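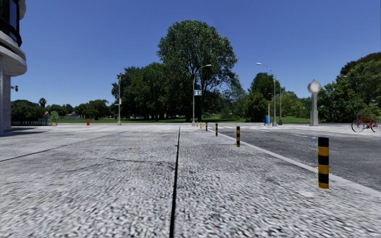 Sumampouw

Preguntas que me hacéis sobre salir a andar

Llevo tres años con este blog y en el correo siempre me caen las mismas dudas, así que las junto aquí y listo.

¿Hace falta comprarse zapatillas caras para empezar?
¡Qué va! Yo empecé con unas viejas de ir a por el pan. Eso sí, que no te aprieten los dedos (a media tarde el pie se hincha, pruébatelas entonces).

¿Cuánto andas tú al día?
Entre semana, unos 10 kilómetros, partidos en dos ratos. En febrero bastante menos, que soy muy friolera.

¿Acera o tierra?
Las dos me gustan. La acera es cómoda y no te llenas de barro, pero si noto las rodillas cargadas me voy al césped o a un camino.

¿Sigues haciendo la ruta de Borkholm a Kindmont?
Sí, y sigue siendo mi favorita. Hay una cuesta de 275 escalones con la que me peleo siempre, y arriba una fuente. Si no te apetece subir, rodéala por la carretera vieja, se tarda un poco más.

¿Qué aplicación usas?
Hirkum, la versión gratuita. Tengo guardadas 116 salidas y todavía no sé cómo se borra una repetida. ¡Si alguien lo sabe, que me escriba!

¿Música o silencio?
Por la mañana silencio, por la tarde podcasts. Un solo auricular si voy cerca de coches.

¿Puedo ir contigo algún día?
Claro. Quedamos los domingos a las 10 en la parada de Kindmont. Trae agua y algo de picar.

Última actualización: 20 sep 2018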